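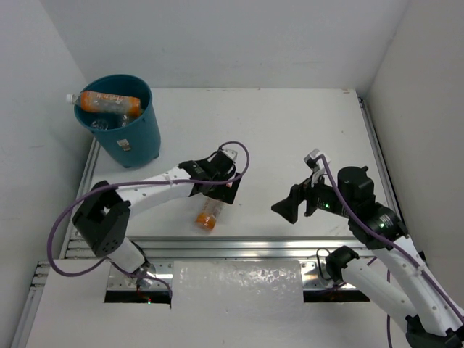

Nighat Mengal 님은 지난번 글 밑에 이런 댓글을 남겨 주셨어요. 집에서 탄산수를 만들어 마시기 시작하면 정말 생수나 음료수를 덜 사게 되느냐고, 기계만 한 대 늘고 마는 건 아니냐고요. 저도 사기 전에 똑같은 걱정을 한참 했던 사람이라 답글을 짧게 달려다가 그만두고, 아예 사용기를 따로 쓰기로 했습니다. 말이 길어질 것 같으니 차라도 한 잔 옆에 두고 읽어 주세요.

제가 쓰는 건 Durnia에서 나온 수동식 탄산수 제조기예요. 전기를 안 쓰는 모델이고, 위에 달린 손잡이를 꾹 눌러서 탄산을 넣는 방식입니다. 원래는 Favico 제품을 사려고 장바구니에 담아 두었는데, 그쪽은 전용 어댑터가 꼭 필요하더라고요. 우리 집 싱크대 옆 콘센트는 밥솥이랑 전기포트가 이미 차지하고 있어서 (밥솥은 절대 양보 못 합니다) 결국 Durnia로 마음을 돌렸어요. 택배를 받은 날은 설명서를 읽다가 저녁 준비가 늦어졌고, 그날은 그냥 라면을 끓여 먹었습니다.

설치랄 것은 별로 없습니다. 뒤판을 열고 가스 실린더를 돌려 끼운 다음 다시 닫으면 돼요. 다만 저는 손목이 약한 편이라 처음엔 실린더가 끝까지 들어갔는지 감이 안 와서 몇 번이나 풀었다 조였다 했어요. 설명서 그림이 너무 작습니다. 글씨는 더 작고요. 이 부분은 Durnia에서 꼭 좀 고쳐 주셨으면 좋겠어요.

맛 이야기를 해야겠지요. 물은 무조건 차가워야 합니다! 수돗물을 정수해서 바로 넣었을 때는 탄산이 힘없이 올라오다가 컵에 따르면 금방 얌전해졌는데, 전날 밤 냉장고에 넣어 둔 물로 하니까 목이 따끔할 정도로 세게 나왔어요. 손잡이는 세 번 누르면 식사하면서 마시기 좋고, 남편처럼 센 걸 좋아하는 사람은 한두 번 더 누르면 됩니다.
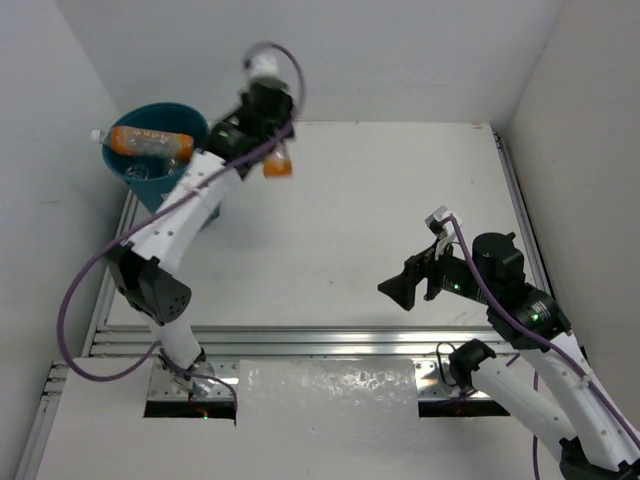

그리고 시럽은 꼭 탄산을 다 넣은 뒤에 섞으세요. 저는 설명서에 분명히 적혀 있는데도 순서를 바꿨다가 조리대며 제 앞치마며 온통 끈적끈적해졌답니다. 시럽은 Letent의 유자 맛과 자몽 맛을 번갈아 먹고 있는데, 유자는 향이 은은해서 손님상에 내기에도 좋고 자몽은 뒷맛이 조금 써요. 아이들은 둘 다 싫다며 집에서 담근 매실청만 찾습니다. 매실은 매년 6월에 담그는데 올해는 설탕을 좀 줄여 볼까 생각 중이에요.

아쉬운 점도 적어 볼게요. 우선 전용 병 입구가 좁아서 손이 안 들어갑니다. 긴 솔을 따로 사야 했는데 마침 Lengyel 병솔이 길이가 딱 맞아서 그걸로 닦고 있어요. 병은 식기세척기에 넣으면 안 된다고 해서 미지근한 물로만 헹굽니다. 또 하나는 소리예요. 탄산이 다 차면 꽤 큰 소리로 푸욱 하고 김이 빠지는데, 밤에 혼자 마시려다 강아지를 깨운 적이 여러 번입니다. 그래도 받침이 묵직해서 누를 때 흔들리지 않는 건 마음에 들어요.

비용은 다들 궁금해하시더라고요. 저는 가계부에 적어 두는데, 실린더 하나로 대략 34병 정도를 만들었어요. 우리 집은 센 탄산을 좋아하는 사람이 있으니 다른 댁에서는 조금 더 나올지도 모르겠습니다. 빈 실린더는 새것을 주문할 때 같이 돌려보내면 되고, 문 앞에 내놓으면 기사님이 가져가세요.
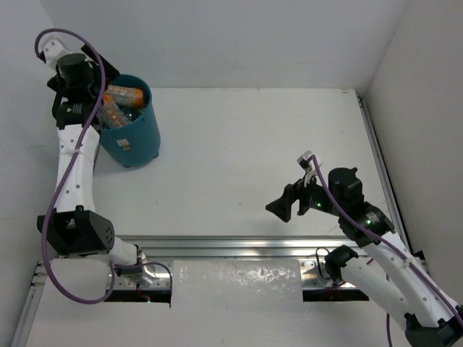

옆 동네 사는 수경 언니한테 이 이야기를 했더니, 자기는 가스값보다 페트병을 씻고 라벨 떼서 내놓는 일이 줄어든 게 제일 좋더라고 하더군요. 저도 그 말에 고개를 끄덕였어요. 여름이면 베란다 분리수거함이 사흘도 못 가서 꽉 찼는데, 요즘은 일주일에 한 번만 내려가도 괜찮습니다. 물론 콜라를 완전히 끊은 건 아니고요, 치킨 시키는 날엔 여전히 같이 옵니다.

그러니까 Nighat Mengal 님, 탄산수를 매일 드시는 댁이라면 저는 권해 드리고 싶어요. 가끔 생각날 때만 드신다면 작은 병으로 사 드시는 편이 속 편하실 거예요. 별점은 다섯 개 중에 네 개 주겠습니다. 한 개는 그 깨알 같은 설명서 때문에 뺐어요. 혹시 자몽 시럽의 쓴맛을 잡는 방법을 아시는 분은 댓글로 좀 알려 주세요. 아직 반병이나 남아 있거든요.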